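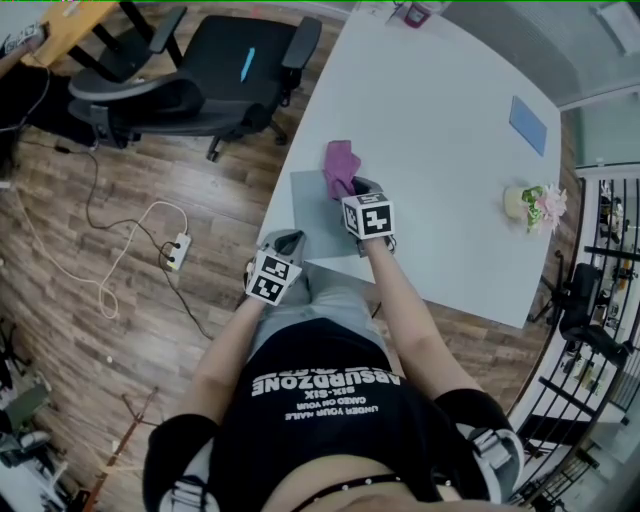 Bassey Tabletop Cloths, pack of 3

We have been selling the Bassey cloth for longer than any other cleaning cloth in the shop, and I still get more letters about it than about things that cost ten times the price! It's a soft, close-woven cotton cloth for everyday wiping -- tables, worktops, window sills, the high chair after porridge -- and it gets nicer the more you wash it.

The cloth was first made for us by Plondlow, a small weaving firm who mostly do tea towels (you may well have one of theirs in a drawer already). The first batch was a bit too thick and took an age to dry over the tap, so we asked them to try again with a lighter yarn, and they very patiently did. What you get now wrings out easily with one hand and folds small enough to tuck behind the washing-up liquid.

Looking after them

Wash before first use, on their own if you've chosen one of the stronger colours. After that they can go in with your towels. Please leave out the fabric softener, as it coats the cotton and the cloth will push water about the table instead of soaking it up. A little fraying at the corners is normal and you can snip it off.

For dried-on jam or candle wax, lay the damp cloth over the spot, go and put the kettle on, and come back to it. I'd keep them away from oiled wood that has been freshly done, but otherwise they're happy on most surfaces.

Details

Material: cotton, with a stitched hem
Size: 23 cm square
Colours: rose, oat, slate, moss
Wash: warm machine wash, line dry or cool tumble
Price and stock: choose a colour to see what we have

The moss is out of stock until the next weaving, sorry to everyone who has asked. Please order 2 packs or more if you'd like them sent in the Clokow gift box, which has a loop for hanging and is far too good to throw away.

Questions about colours or a missing parcel? Write to us through the contact page and I'll answer as soon as I'm back at the desk.

Oluwatosin Briggs
Page updated 09/11/2025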